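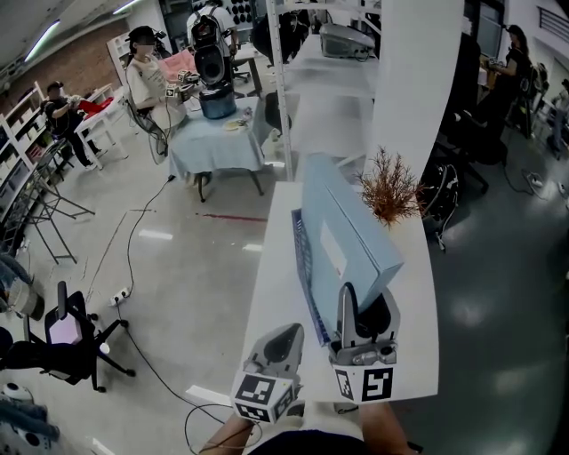 Blue box on its long edge, white table. Ribbed side to the left, label on the top face.

Packaging and Table Setups, Room 2
Orkstead, Urnuslow site
Page kept by Ignacio Soler

This page covers the tables in Room 2 as set up in June. The room is used for handling tests on light packaging: lifting, tilting, turning, setting down. Entries give the item or the piece of furniture and the working notes that go with it. Only the first entry has a picture so far. Notes for the other positions are listed in the order of the floor plan.

Notes to the first picture

The box is rectangular, light blue on top, with a darker blue side panel. The fine ribbing on that panel matters for grip. On smooth faces the pads tend to slide before the box starts to turn; on a ribbed face they hold with less force. Contact at the lower edge, as shown, is the usual start for a tilt.

The label is a lighter rectangle on the top face. Labels stay on for all tests. Removing them leaves a patch with different friction, and results from before and after can't be compared.

The plant at the edge of the table has dry, orange-brown, needle-like branches. It counts as a fixed obstacle and is entered on the table sheet under "soft, do not touch." Dropped needles are brushed off before the next item is put out.

Table A (white, near the pillar)

The top is kept clear apart from the item under test and the plant. The pillar limits access from one side, so long items are turned before they are brought to the table. Wipe with a damp cloth only. Solvent cleaners dull the surface and change how boxes slide.

Table B (long, white, metal frame)

Stands beyond Table A. The gray boxy unit at the far end stays where it is and is not to be used as a shelf. The long top is used for staging: items go out in test order, label up, with a hand's width between them. The frame is checked for level at the start of each month. The allowed difference from end to end is 3 mm.

Table C (light blue cloth)

The cloth is there for items that scratch or roll. It is pulled tight and smoothed by hand before each run; a fold under a tall container is enough to tip it. The container on this table is black and cylindrical with a blue base. Tall items go base down, away from the corners. Work here is done seated, from an office chair set so that the forearms clear the table edge.

Item sheets

Each item has a sheet with its outside dimensions, its empty weight and the faces that may be gripped. Sheet 46 was reissued in June with a corrected weight. Discard older copies. Cartons from Sotomayor and Fistora are filed together under "folding board," limit 100 runs per carton. A carton with a crushed corner is retired early and the run count written on the inside flap.

Corrections to item sheets go to Ignacio Soler, Urnuslow. Please give the sheet number and the table.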